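4.3 Fehlerfall: Unbeabsichtigter Tastendruck beim Anfahren der Tastatur 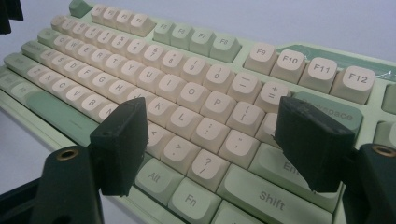 Der in diesem Abschnitt behandelte Fehler trat erstmals im Mai auf und wurde zuerst als ein Problem der Software gedeutet. Der Greifer sollte die Tastatur anfahren, über den Tasten anhalten und erst nach der Freigabe durch die Steuerung eine einzelne Taste drücken. In mehreren Durchläufen erschien im Protokoll des angeschlossenen Rechners jedoch eine Eingabe, bevor die Freigabe erteilt war.

Abbildung 4: Greiferfinger über der Tastatur. Der linke Finger zeigt in Richtung der Alt-Taste, der rechte verdeckt teilweise die Tasten Backspace und Enter.

Von insgesamt 398 Anfahrten wurden 79 als fehlerhaft eingestuft. Als fehlerhaft gilt eine Anfahrt, wenn mindestens ein Tastenereignis vor der Freigabe registriert wurde. Die Zuordnung der Ereignisse zu den Anfahrten wurde von M. Arboleda von Hand geprüft, weil die Uhren der beiden Rechner in den ersten Durchläufen nicht synchronisiert waren.

Auffällig war, dass die Ereignisse fast immer die Backspace- oder die Enter-Taste betrafen, die Buchstabentasten dagegen nur selten. Wir haben daraus zunächst geschlossen, dass die Zielposition des rechten Fingers falsch berechnet wird. Diese Annahme konnte nicht bestätigt werden. Die berechneten Positionen lagen bei den fehlerhaften und bei den fehlerfreien Anfahrten im gleichen Bereich.

Die Ursache liegt nach unserer heutigen Kenntnis in der Regelung der Höhe. Die Steuerung Nisero bestimmt den Abstand zur Oberfläche aus einem einzigen Messpunkt zwischen den Fingern und nimmt an, dass beide Fingerspitzen gleich weit von den Tasten entfernt sind. Bei einer schrägen Stellung des Greifers gegenüber den Tastenreihen ist diese Annahme verletzt. Ein Finger erreicht dann die Tastenoberfläche, während der gemessene Abstand noch als sicher gilt. Der Effekt wird verstärkt durch eine Verzögerung im Haltebefehl, die im ungünstigsten Fall 315 ms betrug. Während dieser Zeit setzt der Greifer seine Abwärtsbewegung fort.

Eine Überwachung der Kontaktkraft war vorhanden, hat aber nicht ausgelöst. Ihr Schwellwert war aus der Aufgabe »Haltham« übernommen worden, in der feste Bauteile gegriffen werden, und war für das Drücken einer Taste deutlich zu hoch. Wir betrachten dies als den schwerwiegenderen Teil des Fehlers. Eine falsche Eingabe lässt sich rückgängig machen. Bei einem Bedienpult, wie es in der Anlage Vasirach vorgesehen ist, kann eine ungewollte Bestätigung hingegen eine Bewegung anderer Achsen starten.

Als Gegenmaßnahme wurde der Abstand für jede Fingerspitze getrennt berechnet und der Schwellwert für diese Aufgabe neu festgelegt. Zusätzlich wartet die Steuerung nun 500 ms in einer größeren Höhe, bevor die letzte Annäherung beginnt. Ob diese Wartezeit nach der Korrektur der Höhenregelung noch notwendig ist, wurde nicht getrennt untersucht. Die Verzögerung des Haltebefehls selbst besteht weiterhin und wird in Abschnitt 4.4 behandelt.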